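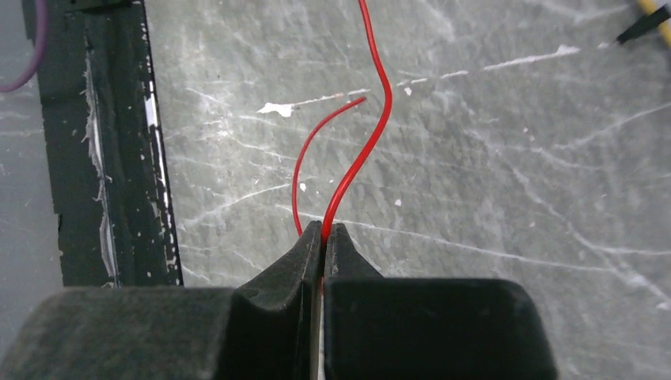 Red lead on the gray bench, one free end cut clean. November, 16:10.

Bench notes, continued from the page with the coffee on it.

Still on the Trellgate harness. Swapped to the Drumex wire this afternoon, thin stuff, red insulation, bought because the Asberg reel ran out and the cupboard offered a choice of this or doorbell cable. It has opinions about which way it wants to lie. Straighten it and it goes back to an S as soon as you look for the strippers.

Cut length 580 mm per the drawing. The drawing is wrong. Route it past the bracket the way the bracket really sits and you need 614, which I know now, having made up the first set at 580. Those are in the offcuts tin, labeled "short," in case we are ever asked to build a smaller one.

Insulation strips fine on the second notch of the Mazurek tool. The first notch takes copper with it. Elsie Baxter says she wrote this down last year. She did, on page 56, under "lunch."

To do:
Correct the drawing before someone trusts it.
Recut the set, 16 leads, all at 614.
Ask Elsie if black comes in the same gauge. Everything in red is cheerful but I can't tell supply from return.
Find the good flush cutters. Last seen in my hand.

Crimps tomorrow, if the terminals arrive.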